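# Textiles and Coverings: Gallery

The Nosgate Textile Collection looks after cloth of every ordinary sort: blankets, linings, wrappers, covers, curtains and the many offcuts that were kept in households and workshops for later use. It was founded on the stock of the Kaewsai draper's shop, which passed to the town when the business closed, and it has grown by gift in the years after. The present gallery is concerned with plain cloth and with the way it folds, hangs and wraps. Patterned and embroidered pieces are dealt with on separate pages.

The notes were prepared by Thanakorn Sukprasert, Keeper of Textiles, and were last revised on 21 August 2019. Readers who wish to study any piece more closely should write to the Collection, giving the title of the gallery page and the subject of their enquiry.

## Hanging cloth

The Collection holds 52 lengths of plain-coloured cloth, most of them bought by Kaewsai for lining and display and never cut. Plain cloth was long thought to be of little interest to the visitor, and for many years the greater part of it stayed in the lower store, rolled on tubes and covered with calico. The rehanging of the east room in March allowed several lengths to be brought out.

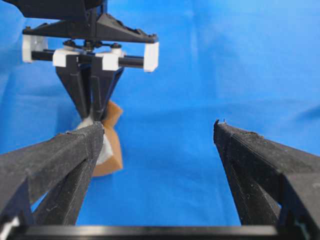
Colour in a plain cloth is seldom even to the eye. A single length may look quite different from one side to the other according to how it falls, and the catalogue therefore gives a shade only after the cloth has been laid flat under the store lamps. The blue cloth is a fair instance, a bright cobalt at the upper right and a deeper, mottled blue towards the left, with soft folds and wrinkles over its surface. Earlier catalogues would have entered such a piece under two shades. The present practice is to give one name for the colour and to add a short remark on its variation.

Creases are recorded but are not pressed out as a matter of course. Old fold lines can show how a cloth was stored in the shop, and in the case of the Kaewsai lengths they have helped to match several pieces to entries in the stock book. Ironing is permitted only for modern display cloth.

## Wrapping and covering

Felt and felt-like cloths form a smaller group. They were used for padding, for lining boxes and drawers, and for covering things that might be scratched. Such pieces were rarely valued, and they have come to the Collection chiefly as the contents of scrap bags. The largest gift of this kind, from the Prisus upholstery works, contained 300 pieces, the longest of them measuring up to 60 centimetres. 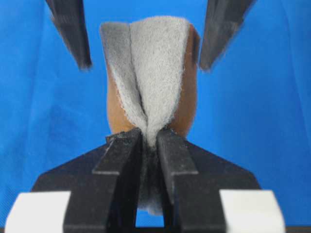

**Should a felt covering be washed before it is put away?**

Washing is best avoided. Water and rubbing may cause felt to shrink or thicken, and a piece that has been shaped to an object can lose its form altogether. Surface dust may be lifted with a soft brush, worked slowly in one direction, and the piece should then be laid in clean tissue.

Grey is the commonest colour among the felt-like pieces in the Collection, and it varies a good deal with the light. Where such a cloth is drawn into a pleat, one side of the fold may appear almost silvery while the other stays dark. Loose fibres along the edges are usual and are left untrimmed.

Pieces that have been used as wrappers are kept apart from flat cloth. They are stored in Hasico boxes, 6 to a box, with tissue placed inside each fold. Where a wrapper has been received together with the object it covered, the two are given a single entry and a single shelf mark, and neither may be lent without the other.

## Further study

The stock book of the Kaewsai shop may be read in the study room by appointment. It lists purchases by colour and width but does not name the weavers. A typed index to the Prisus gift is kept on the same shelf, together with the sample cards that accompanied it.

Copies of the pictures on this page may be requested for private study and for use in schools. Requests for publication should be made in writing to the Keeper of Textiles, Nosgate Textile Collection.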